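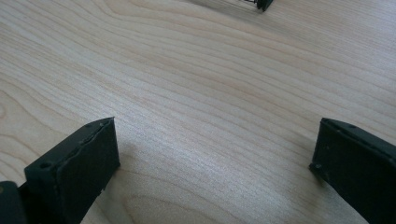 Multen Bench Notes
2022-07-27

1/ OK, big day for us! After 123 practice sessions we finally have house rules for hand-held gripper work that fit on one page. Sharing the good bits, because I'd have loved a list like this when we started.

2/ Rule one: start every take with the fingers wide open. Wide, wide open. We went through 2,886 takes and 143 of them began half closed. What a pain to sort out later!

3/ Rule two: clear the table before you record. Cups, tape, your phone, the sticky note with your lunch order. If it isn't part of the task, it goes on the shelf.

4/ Rule three (my favorite): look at the finger pads before each session. Edges, corners, the little holes along the top. If a pad is lifting, stop and swap it. A scuffed face is fine by us, a loose one never is.

5/ Plain wood tops are great, by the way. Lots of grain, and you can tell right away if somebody left something out.

6/ We argued for ages over light. Where we landed: keep it soft, keep it the same for the whole session, and write down if you move a lamp or open a blind.

7/ Takes get a pass or a redo. There used to be a "maybe" pile and it ate whole afternoons. Gone now, and I don't miss it one bit.

8/ The Wirkwood checklist gave us the idea of a second reader for every batch of 18. Try it! Fresh eyes catch so much.

9/ Next up is a rule for two people sharing one table. If your shop already has one, please send it over, I'd love to compare.

More from this author
Labeling pads so they go back on the right side
Tanwood bench setup, part two
What we log after every session

Contact | © 2022 Multen Bench Notes | Back to top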